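Applies to small molded plastic parts: craft kit pieces, toy spares, lids, clips, decorative shapes. Revised in October by Kimutai Rweyemamu after the move to the lower bench at Drallville.

## Surface

Choose a matte surface with a fine, low-contrast pattern. Beige or light gray stone prints work well under pink, purple and blue plastic. Avoid plain white for translucent parts. The edges wash out under overhead light and thin curved pieces are easily missed.

Check the surface before starting:

- Wipe with a damp microfiber cloth, then a dry one. Paper towel leaves lint that clings to plastic.
- Run a fingertip along every seam. A gap wider than a credit card will swallow small parts. Fill it or tape it.
- Set a marble down in the middle. If it rolls, shim the bench.

## Laying out

Put the largest flat part down first and use it as the reference point. Small pieces go in a row in front of it, with space between them. Do not stack translucent parts of the same color; two thin pieces lying together read as one.

Keep 18 mm between small pieces if you pick them up by hand, more if you use tweezers. Curved pieces go down with the open side toward you so they don't rock.

The disc in the layout below is the reference part, and the small pieces are set out in a row below and to the left of it.

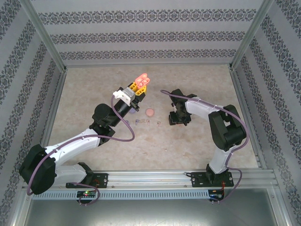
## Side panels

Three sides are enough: back, left and right. The front stays open for access. Panels stop rolling parts and cut drafts from doors and fans.

Our panels are covered in leftover wallpaper. Notes on papering them:

1. Cut each strip 6 mm oversize on all edges and trim after the paste has set.
2. Match the pattern at the corners before pasting. Horizontal bands show a mismatch much more than a small all-over print does.
3. Start with the back panel. Take the band height from it and mark the same height on both side panels in pencil.
4. Roll from the center out with a seam roller. Do not press hard over dark printing; damp ink can smear.
5. Leave flat overnight under a board.

Vinyl-faced paper can be wiped clean. Uncoated paper cannot, and should be replaced when it marks. A busy dark pattern is acceptable on the walls but should never continue onto the work surface.

Zawadi Bakilana prefers plain painted panels and has a set at the Laltar bench. They are quicker to make. They also show every scuff.

## Handling

Hold rounded or lobed shapes by one lobe, near the outside. Squeezing across the middle makes soft plastic spring out of the grip. For rigid translucent parts use light pressure only, as stress marks turn white and do not come out.

Move one part at a time. Return anything you are not fitting to its own place in the row.
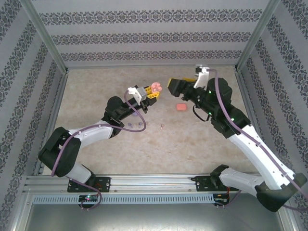
*Pink flower-like piece against the light speckled surface. The dark bands stay on the walls.*

## Cables and clearance

Any cable that crosses the bench should hang toward the front or be clipped up high. A loop lying on the surface will sweep parts away when it shifts. Hook-and-loop ties are better than zip ties on anything that bends, and the loop needs slack at each joint.

## Cleaning and storage

Wash plastic pieces in lukewarm water with one drop of dish soap per bowl. No alcohol on clear or tinted parts until you have tested it on a spare. Air dry on a lint-free cloth.

Store by color first, then by size. The divided boxes on the Athumani shelf have lids that seat properly. Those on the Dostitz shelf do not, so use them for large parts only.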